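Speaker notes: Selling a small town to people who have never heard of it
Regional tourism meet-up, 2 pm slot, straight after lunch

Slide 1. Title
Wait for the coffee queue to sit down. Thank the hosts. Say the name of the town twice, slowly, as half the room will think it is a brand of cough sweet. Tosham. Tosham.

Slide 2. Where we started
When I took the job we had a leaflet. It said Tosham was "a hidden gem with something for everyone". I went through a rack of leaflets from other towns and they were all hidden gems too.
Pause here. Somebody from a hidden gem will laugh.
Population on the sign: 1,085. The sign is older than I am.

Slide 3. The list
We tried the "most" game. Most walkable town in the county (it is one street and a hill). Most benches per head. Oldest continuously open fish shop, which was true until the fish shop in Drestar wrote us a letter.
Point: if you need three adjectives before the superlative works, drop it.

Slide 4. What visitors told us
We put one question on a card in the tea rooms: why did you stop? 400 cards came back over the summer. Read out the top answers:
Needed the toilet.
Took the wrong turning for Drestar.
The dog needed the toilet.
Don't rush this. It gets a laugh and it is also our whole marketing plan.

Slide 5. What we did with that
Cleaned the toilets. Put up a decent map next to them. Walk to the weir marked in minutes, with a second figure for people with pushchairs. Opening hours that match the hours things are open. This last one took until March.
Mention the Hellora Café staying open till five. Cheers from the back if the owners have come.

Slide 6. Rainy days
It rains. Every photo we used to print had a blue sky in it, and people felt cheated by lunchtime. So there is now a wet weather page, the second most read thing we have. Museum, library play corner, the covered market, the Khamphan noodle counter inside the covered market. Keep it short, they can read it.
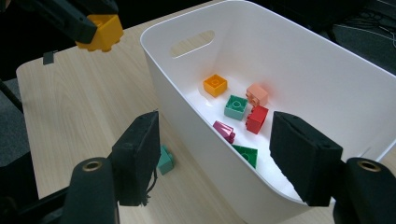

Slide 6: toy bricks in a white bin

Slide 7. Money
Someone always asks, so get in first. 23 new signs, one map, paint. The video we were quoted for would have cost more than the lot, and it had a drone in it.
If asked about the drone: no.

Slide 8. What I would do again
Ask people before printing anything. Print less. Walk the route yourself, in the wrong shoes, with a bag.
I would not do the bench survey again.

Slide 9. Questions
Repeat each question into the microphone. If it is about parking, say there is a page about parking.
Leave the map slide up at the end. Spare leaflets by the door (new ones, no gems).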